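The Larkel is a compact sofa with an orange frame, sold with loose cushions in orange and dark gray. It ships in two cartons. Assembly took 34 minutes with the supplied hex key, and the bolts needed retightening after 20 days. Seat firmness is on the high side of medium, and it has not changed since May.

The arms are the weak point of the design. They are hard along the top edge, and leaning on one for an evening is unpleasant without some padding. I keep a Tosono throw over the right arm and part of the seat, which solves the problem and covers the least comfortable spot.

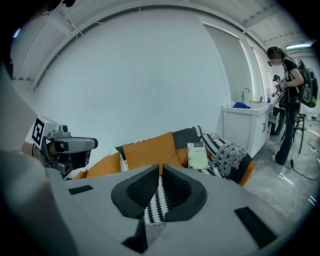 **Tainá Seixas**
Furniture and textiles reviewer

The black-and-white zigzag of the throw holds up well against the orange. It is a medium-weight weave and slides on the seat fabric, so expect to straighten it daily. The large orange cushion is firm enough to stand upright on its own — useful as a back support, less so as a pillow. The dark gray one is softer and hides lint poorly.

Cushion covers unzip and wash cold. After 6 cycles the orange had not faded to any degree I could see, though the zipper on the small cushion now catches at one corner. Colport sells replacement covers, in gray only.

Rating: good frame, average cushions. Buy the throw separately, and check the bolts.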